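Week 4: Who gets on the ballot?

Okay, so last Wednesday we left off with party lists, and I promised we'd get to the part I like best – candidate selection! Most of you have voted in a general election. Far fewer have ever had a say in who the candidates were, and in a safe seat that's the choice that really counts.

Our running case is the Loureiro district. It has 259 registered party delegates, and 68 of them showed up for the selection meeting (I had to read that twice). So a candidate could win with 35 votes and then coast into office. Keep that in mind when you get to the Yazdani chapter on closed primaries.

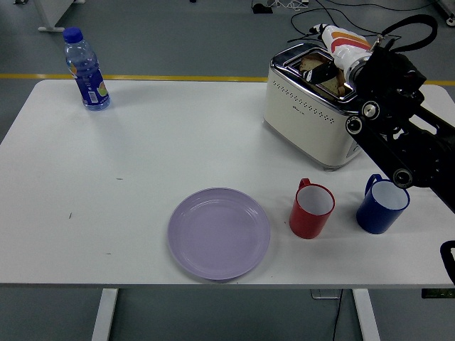 Toaster, plate, two mugs and a water bottle on a white table.

Now compare Andcombe, where any resident can vote in the primary if they sign up by September. Turnout is way higher, but party members grumble that outsiders are picking their people. Are they wrong? I go back and forth on this one.

For next time: read Houshang Yazdani, chapter 4, and write me 100 words on which system you'd rather lose under.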